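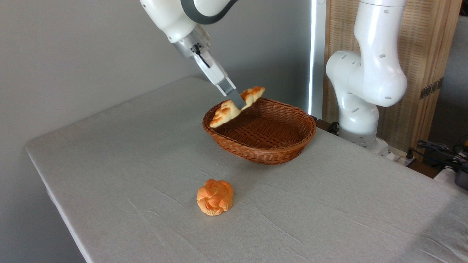
The bread in the morning was the thing that made one guest decide to come back, she wrote to the hotel in Tangen after her stay in spring, and she asked if the small bakery next door would still be open in summer. The answer is yes. From July, breakfast at all 6 houses of the Plirkell hotel group will be baked in the same town where it is served.

Mindalport, Thursday, June 28, 2018 - Plirkell is pleased to announce a new agreement with Jekbridge, the association of small bakeries in the Mindalport region. Under this agreement, 35 member bakeries will deliver fresh bread, rolls and sweet pastry to the hotels every day of the week, also on Sundays and public holidays.

Until now the group bought most of its breakfast goods frozen from one central supplier. In the guest survey of last winter, 2,186 guests gave their opinion about breakfast. Coffee and fruit received good marks. Bread received the lowest mark of all items, and many guests wrote that they had eaten better bread in the town on the same day.

The first deliveries will go to the two hotels in Tangen, where the bakeries are in walking distance. The other four houses will follow before the end of July. Each hotel will receive its order before 6:30 in the morning, and a second, smaller delivery is planned for late risers on weekends. Guests with allergies will find a card with the ingredients beside every product.

The price of breakfast will stay the same until the end of the year. Plirkell pays the bakeries a fixed price per delivery, and the contract runs for two years - with the possibility to extend it. Bread which is not sold or eaten will be offered in the afternoon to the staff.

To celebrate the start, the hotel at the harbor in Mindalport will open its breakfast room also for residents on the first Sunday of July. There are 400 places, and tickets can be collected at the reception of any Plirkell hotel. Children under six eat free and do not need a ticket.

Journalists who wish to visit one of the bakeries during the night shift are asked to contact the press office of Plirkell in Mindalport two days before.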